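**Gilmartin descriptor** is a method in computer vision for matching palm prints between two photographs. It belongs to the group of local binary descriptors and is used mostly in access control.

## Method

The palm area is first scaled to a fixed size. The method then selects up to 900 keypoints along the main creases, and each keypoint receives a short binary code. Two codes are compared by Hamming distance. 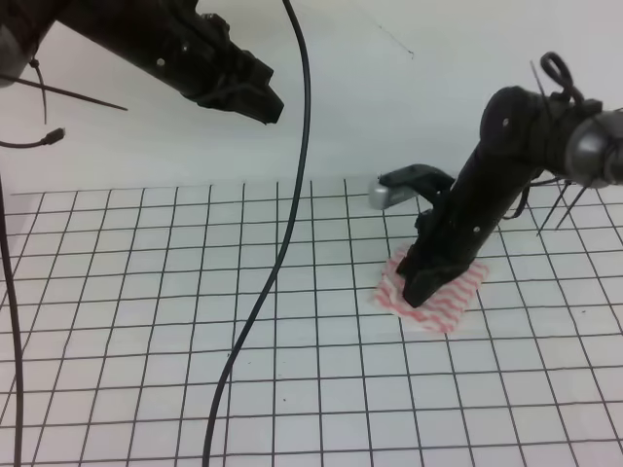

A match is accepted when at least 31 keypoints agree in position and direction. The threshold can be changed by the operator.

## Data sets

The descriptor was first tested on the Irnham set, which contains palms of 75 adults. The later Trernby set added images with weak light and with the hand turned by up to 20 degrees.

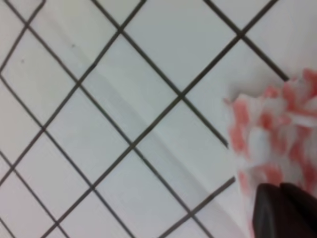

Results on the second set were lower, mainly for dry skin. The Brurero library includes an open version of the method, but without the rotation step.

## See also

- Palm vein recognition
- Hamming distance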